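Gripper build, shared workshop. Saturday, started late again

Carrying on from the May notes. Arm is the Jastine, gripper is the mongrel one (pale round finger one side, black linkage the other). Wrist camera back on with two screws instead of four, must find the other two. Royer board running everything off the bench supply.

First job was the homing. Still creeping. Each time it homes, the closed position lands a bit further in than the last. Spent far too long blaming the software. Swapped the Stoda servo lead for the short one and the creep got smaller but didn't go. So partly noise, partly something else. Put a dab of paint across the horn and the shaft so I can see if it's slipping on the spline.

Closed-position reading after a clean home: 2341. Wrote it on the tape on the base as well, in case this book goes walkabout.

Linkage. Took it apart, cleaned the pins, put it back. The middle pivot had the most slop, worst by a long way. Shimmed it with a ring cut from a drinks bottle, which is a bodge but it runs smoother than before. Proper washers on the list. Do NOT overtighten the end one, it binds just before full close and the servo sits there humming. Did that twice.

Then on to cans. Gave up on the foam blocks, they squash and hide everything. A can doesn't forgive you.
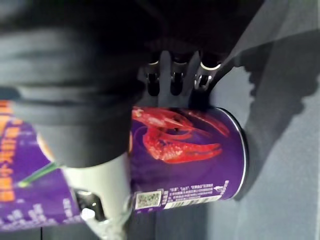 Squeeze limit next. Left it at 146 in the config, which is the number from the old gripper and means nothing much on this one, but it's a place to start. Too low and the can turns in the grip as soon as the wrist rolls. Too high and you get a dent, and then you have a dented can that grips differently from all the others, so the test is spoilt anyway. Want to try it a step at a time from the low end, same can, same spot, and write down where it stops turning.

Things that bother me:

- pale finger is too smooth. Heat shrink? Strip of bike inner tube? Inner tube is free so try that first
- camera sits so close that the gripper body takes up a big part of the view and is always out of focus. Can live with the blur, can't live with losing the view. Longer bracket, or tilt it outwards a touch
- shadow from the bench lamp goes right across the surface and the edge finder likes it better than the real edge. Lamp needs to come round to the other side, or get a second one. Tried a bit of baking paper over it, helped a little, smelled awful
- shiny rims. The edge finder grabs those too. Turn exposure down befor touching anything in the code

Teruser script fell over 3 times, same place each time, when the camera drops out and the arm carries on waiting for it. Put a timeout in, 2000 ms. Not tested with the arm powered, only on the bench with the plug pulled. Whoever runs it next, keep a hand on the stop button please.

Also the script logs to the desktop of the shared laptop, which is now a complete mess. Moved the lot into a folder called gripper_old. If you were looking for somthing it's in there.

To do
washers for the linkage
inner tube on the finger
new bracket, measure the camera hole spacing FIRST this time
move the lamp
check paint mark on the servo horn
squeeze test from the low end up
label the short Stoda lead so it doesn't end up back in the odds box

Power off at the wall, arm parked, gripper left open. Key back on its hook.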